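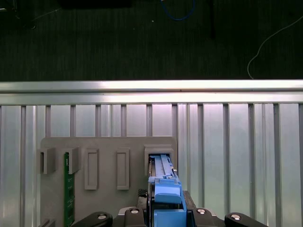 Falow Completes Acquisition of Wokora Aluminum Profile Business

Combined product range covers slotted framing, guard panels and cable routing for workstations

LILLOW, May – Falow, a supplier of modular aluminum framing, has completed its purchase of the profile business of Wokora. The transaction includes the Wokora catalog, all extrusion dies, the finished goods inventory and the warehouse and cutting operation in Lillow. Terms were not disclosed.

The Wokora name will stay on existing part numbers through the current catalog edition. Orders placed under either name will be processed through the Falow order desk, and open quotations issued by Wokora before closing will be honored at the quoted price until their stated expiration.

With the addition of the Wokora range, the combined catalog lists 1,648 part numbers. These include structural profiles, end caps, joining plates, slot covers, leveling feet, hinges, handles, panel clips and fasteners. Of the Wokora items, 109 overlap in size and function with parts already sold by Falow. A cross-reference table for the overlapping items has been prepared and is available on request. Customers with approved drawings that call out a Wokora number do not need to revise them.

Product compatibility

Falow and Wokora profiles use different slot geometries. Fasteners from one series should not be used in the other unless the cross-reference table lists them as interchangeable. Mixed frames can be built with adapter plates, which bolt to the outer face of both profiles and do not rely on a shared slot. Seven adapter plates are in stock at closing, covering the most frequently ordered pairings of light and heavy sections.

Load tables for the Wokora series have been recalculated using the same method Falow applies to its own profiles. In most cases the published values are unchanged. Where a value has been lowered, the new figure applies to new designs, and customers with existing frames near the earlier limit should contact technical support with a drawing and the expected load.

Surface finish options are clear anodized and mill finish. Black anodized is available on selected sections with a longer lead time.

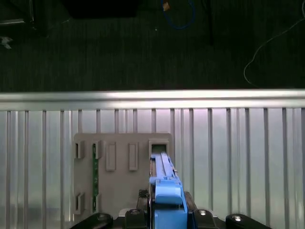

Aluminum rail with a polished top surface.

Cutting and machining

The Lillow operation will continue to cut, drill and tap profiles to order. Cut-to-length orders received by 2:00 p.m. are scheduled for the following working day, provided that the profile is in stock and no machining is called for. Machined parts are quoted individually. The minimum order charge for cut material remains in place and is the same for both series.

Customers who submit cut lists by spreadsheet should use the revised template. The older Wokora template lists length before part number, and files in that layout will be returned for correction. End machining codes have also been merged into one list, printed on the second sheet of the template.

Staff and management

All 135 employees of the Wokora profile business have transferred to Falow. Bilal Akl, who managed the Lillow site for Wokora, has been appointed director of profile operations and will be responsible for stocking, cutting and shipping at both warehouses.

"The first task is to get one stock list and one set of drawings," Akl said. "Customers have asked for CAD files in a single library with consistent naming. We have started with the structural sections and will move on to the connectors and panel hardware."

Distribution

Smadi remains the authorized distributor for the Wokora series and will add the Falow series to its line under the existing agreement. Accounts held with Smadi are not affected. Direct accounts with Wokora will receive a new account number by mail, together with updated remittance details. Please confirm any change in banking information by telephone before sending payment.

Returns of standard, uncut material are accepted under the Falow returns policy for goods invoiced after closing. Goods invoiced earlier are covered by the Wokora terms in effect on the invoice date.

About Falow

Falow supplies aluminum profiles, connectors and accessories for machine frames, guarding, benches and storage racks. The company sells cut material, kits and assembled frames to machine builders, laboratories and maintenance departments.

Requests for the cross-reference table, load tables and revised cut list template should be directed to Falow technical support, Lillow office.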